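Keeping the Fingers True

At Akedine, the hand-held grippers are inspected before anyone is allowed to record with them

By Larysa Nechyporuk

The maintenance room at Akedine occupies the end of a corridor on the second floor, behind a door marked only with the number 346. Inside are a long bench, a rack of drawers and a paper logbook that the staff decline to replace with a tablet. Each hand-held gripper used by the company's data teams passes across the bench at the start of the working week, and none leaves without a signature.

Krisztina Simon has run the room since September. She came from Ramalho, where she serviced packing cells, and she brought with her a firm view of what wears out first. "People look at the electronics," she said. "I look at the fingers and the pivots. A small amount of play at the joint becomes a large error at the tip."

The procedure is set down on a single laminated page. The technician wipes the fingers with a lint-free cloth, closes the jaw on a steel gauge and reads the gap at both ends of the contact face. If the readings differ by more than the page allows, the fingers come off, the seats are cleaned and the screws are tightened again in stages. The jaw is then opened and closed by hand while the technician feels for any catch in its travel.

Finger blocks are printed in batches by Poria, a supplier on the other side of the city, and their edges suffer in ordinary use. Dimas Rondonuwu, who keeps the logbook, records each chip and rub mark with a short pencil sketch. Wear at a corner does not by itself retire a block. A crack that reaches a screw hole does, and the block is discarded the same day.

Thin plastic is the material that most often sends a tool back to the bench. Film offers almost no resistance, and a jaw that closes slightly out of line will pinch a fold on one side and miss it on the other. For this reason the last stage of the inspection is a handling check with a light bag, carried out over a plain white surface so that the camera view may be judged at the same time.
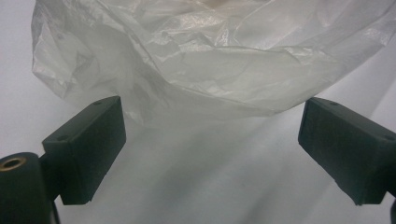 A hand-held gripper with its jaw open beneath a sheer plastic bag. A brass-colored ring is set into the tool body at lower left.

The technician reviews the recording for two things: whether both fingers are in view when the jaw is open, and whether the pale film can be told apart from what lies behind it. Exposure is adjusted if the folds are lost. Obinna Okafor, who trains new operators, asks them to sit through this review before they are given a tool of their own.

The logbook now holds 623 entries. Ms. Simon intends to use them in setting a fixed service life for the finger blocks, and a proposal is with the engineering office. Until it is approved, the gauge and the signature remain the rule in room 346.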